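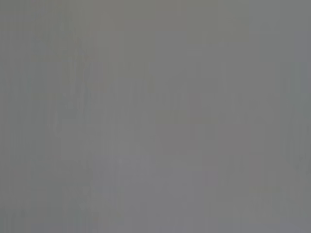

Wrist cam, close-range set. Gray, faint vertical streaks on the left, paler at lower center.

Picking up from the afternoon. The pose node still publishes a target on frames like this one, with a confidence the planner is happy to act on. I had assumed the low-texture check was catching them. The low-texture check was written by me, so I should have known better.

How it fails, as far as I can reconstruct from the log. The corner detector finds nothing at the default threshold, so the adaptive loop drops the threshold and tries again. It keeps doing this until it has 19 corners, which is the minimum I hard-coded one evening for reasons I did not write down. On a normal view it gets there on the first pass. On a view like this it has to go down to the floor of the threshold and take whatever is left, meaning streaks and block edges, and those land on a tidy grid. The fitter likes tidy grids. It reports a low residual, and Nanduneck turns the low residual into a high confidence. Every piece does what its docstring says.

So we have a node that is most sure of itself when it has least to look at. I have worked with people like this but had not previously built one.

Things tried before dinner:

Raised the threshold floor. Works on the bad frames, kills a fair number of good ones where the part is dull and evenly lit. Reverted.

Rejected on global variance. Not good enough. These frames have slow drift in tone from one side to the other, greenish in one place and cooler in another, and that is enough to push the variance over the line. The check was passing them on color drift alone.

Rejected on number of threshold drops. Crude, but it separates the two groups better than anything else so far. Elsie Bramwell suggested this back when the loop first went in and I said it would be hacky. Noting that for the record before she does.

Tile version, which is what I'm keeping for now: cut the frame into 32-pixel tiles, subtract a plane fit from each tile, take the energy that remains. Slow gradients disappear. What survives is either real texture or streaks, and for streaks I compare horizontal and vertical gradient energy per tile. If nearly all the energy runs one way, and it runs the same way in most of the tiles, the tile votes "no view". Enough votes and the node publishes NO_VIEW with no pose at all, not even a bad one with a covariance attached. Stostik ignores covariance anyway, see the bug I filed against it, see also the reply.

Open: what Stostik does with NO_VIEW. At present it treats an unknown enum value as OK. I found this in the default branch of a switch, under a comment that says "should not happen".
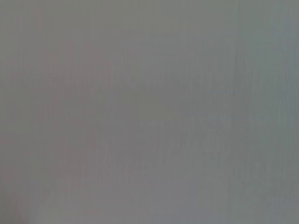 Celthorpe, April

Ran the tile gate over the whole close-range set, 417 frames. The frame from the top of this entry is rejected by a wide margin and I'm comfortable with it.

This one is the argument. Same set, gray from border to border again, but pinker on the left, more blue-green on the right, with a thin darker vertical line coming down from the top on the right-hand side and fine vertical striations through the middle and lower part. First version of the gate let it through. The line is weak but consistent, and after plane subtraction it's the strongest thing in its column of tiles. It could be a seam or a crease in whatever the surface is. Blurred as it is I would not bet on either, and I don't want the node betting on it.

Elsie's view: there is information here, a line is a line, and a visual servo could use it for one degree of freedom. My view: we are not doing visual servo, we are doing a six-DOF fit, and one faint vertical line gives us perhaps one and a half of the six. The fitter will cheerfully invent the others. We agreed the gate should reject it for the pose node and keep the tile map on a debug topic, so that whoever wants the line can go and get it. I suspect that will be Elsie.

Change made: tiles holding a single orientation no longer count as texture, however strong that orientation is, unless a neighboring tile has a different one. Both frames now come out NO_VIEW. The dull-part frames that I lost with the threshold change still pass, which I checked one at a time this time.

Cost: the first cut took 664 ms per frame in Python, mostly me doing the plane fit in a loop like it was my first week. Vectorized it is fine at the rate we run. Did not write down the number, will do so when the logger stops fighting with the profiler.

Planner side. Patched the switch so NO_VIEW holds position and requests a back-off along the approach axis, then a fresh frame. The back-off is a fixed distance and takes no account of what is behind the wrist. Collision check is still on for that move, verified in sim only. Not to be run on the arm until Bickerstaff has the new limits loaded, and the limits file on the cell machine is still the old one. I have put a note in the launch file, in capitals, where it will be ignored.

Still to do:
- regression test with these two frames checked in, expected result NO_VIEW for both
- remove the hard-coded corner minimum or find out why it is what it is
- retry limit on the back-off, otherwise it will reverse politely until it reaches a joint limit
- ask Elsie whether the debug topic needs the orientation per tile or only the vote
- reopen the covariance bug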